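Startseite Berichte Termine Kontakt
Suchbegriff eingeben Suchen

Besuch bei Gredia in Pratedstead, 29. Oktober 2018

Wir waren zu zweit dort, um vor der Budgetrunde im November Preise und Platzbedarf zu klären. Agathe Bouvier führte uns durch die Halle und beantwortete die Kostenfragen.

Kosten

Ein Paar Handgreifer kostet 3425 Euro, der Tischaufbau kommt extra. Ersatzbacken liegen bei 245 Euro pro Satz. Cruickshank bietet günstiger an, liefert aber ohne Kabel und Halterungen – das müssten wir selbst beschaffen. Für den Versand kommen mehr als 300 Euro dazu.

Vorführung

Am Arbeitsplatz ging es um Socken auf einer Holzplatte. Die beiden Greifer werden von Hand geführt, an jedem hängt ein Kabel.

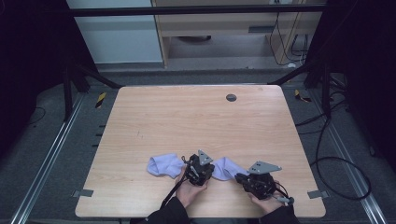
Offene Punkte

Die Lieferzeit will Gredia schriftlich nachreichen. Sunham haben wir noch nicht angefragt. Für den Aufbau brauchen wir einen eigenen Raum – der Lagerraum im Erdgeschoss wäre frei.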